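Chapter 4
Buying an Arm: Kits, Claims and What Comes in the Box

By now you've met joints, payloads and grippers, and you've probably started looking at prices. Good! I did the same thing when I was learning, and I made a mess of it. I bought the arm I liked the look of, and then spent most of a winter finding out what else I should have bought with it.

So we're going to spend this chapter on one product, the Edness bench kit, and go through it the way I wish someone had gone through my first purchase with me. I've picked it because it sits in the middle of the market and because it turns up in a lot of college workshops. You may end up with something from Ornum or Barros instead, and that's fine, the questions are the same. I paid for mine, by the way, and Edness hasn't seen a word of this.

The kit is sold for what the brochure calls "light bench handling". That phrase is doing a lot of work, so let's pull it apart. Light means a payload of up to 24 newtons at the wrist, gripper included (go back to Section 3.2 if you've forgotten why the gripper counts). Bench means the base is meant to be bolted down to something stiff. And handling means picking up, moving and putting down ordinary workshop things, which is where most of the trouble and most of the fun is.
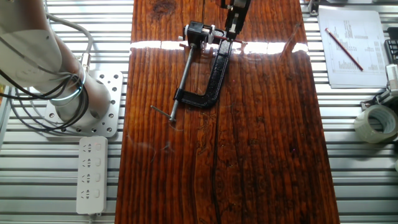
Clamps are my favourite test for any gripper on offer. A nice square block tells you almost nothing, as every kit on the market can pick up a square block and the sales video will show you exactly that. A C-clamp has a curved body, a screw that sticks out at an angle and a handle that can slide about, and its centre of mass is rarely where you'd guess. If you grab it at one end it wants to swing. Try it with your own hand, eyes closed, two fingers only, and you'll have some sympathy for the machine.

Then there's the surface underneath. Varnished timber looks lovely and throws glare straight back at a camera, so if your kit relies on vision, ask what happens on a glossy colour as well as on the matte grey mat in the catalogue. I asked three suppliers this. Two changed the subject.

Now for the money. The version I bought has 81 separate parts on its packing list, and I'd encourage you to read a list like that before you order, line by line, with a cup of tea. Mine included the arm, the gripper, the base plate and its bolts. It didn't include a table, a power strip or the Zavis software licence, and the licence was another $264 a year. The optional spare gripper was $987, and I didn't buy it (I've regretted that once so far).

None of this makes it a bad kit. I like it a lot, and the manual is written by somebody who has clearly dropped a few things on the bench. But the price on the front page isn't the price of having it running, and that gap is what Section 4.1 is about.

Before you turn over, grab a pencil and jot down five objects you'd want your own arm to pick up. Make at least two of them awkward. Keep the list handy, we'll be coming back to it when we get to finger shapes in Section 4.3.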